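Gradia Case Hire: Frequently Asked Questions

How long is the standard hire period?
Hire runs in blocks of 12 days. The block starts on the day the case leaves our Neltley depot, and the day of return counts as the final day. Extensions are booked by phone before noon on the last day.

What condition are hire cases in?
Cases are graded A or B. Grade A cases have no marks on the outer shell. Grade B cases have cosmetic wear -- scuffs, scratches, surface dust -- and are hired at a lower rate. Both grades pass the same latch and hinge check before dispatch.

Will I be charged for scratches?
No. Surface marks on the shell are treated as normal use. Charges apply to cracked corners, bent frames, missing latches and cut foam.

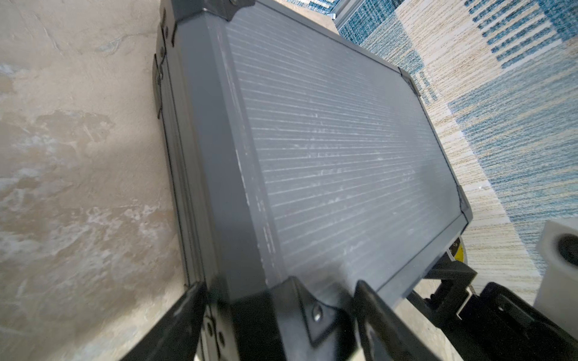
Noemi Delacroix wrote to ask whether a Grade B case can be swapped for a Grade A after delivery. It can, if the request reaches us within 2 working days and a Grade A case of the same size is in stock. The customer pays carriage one way.

Can I clean the case before returning it?
Yes. Use a damp cloth and mild dish soap. Do not use solvents or a pressure washer. Foam inserts should be left in place and kept dry.

Can I fit my own lock?
Padlocks with a shackle up to 3 mm thick fit the standard hasp. Remove the lock before return.

Where do I return a case?
Return it to the Neltley depot or the Maddocks counter. Maddocks is closed on Wednesday. Quote the hire number on the label, for example 1329, at either location.

Who handles damage disputes?
Write to Barrett Kincaid at the Neltley depot and include the hire number.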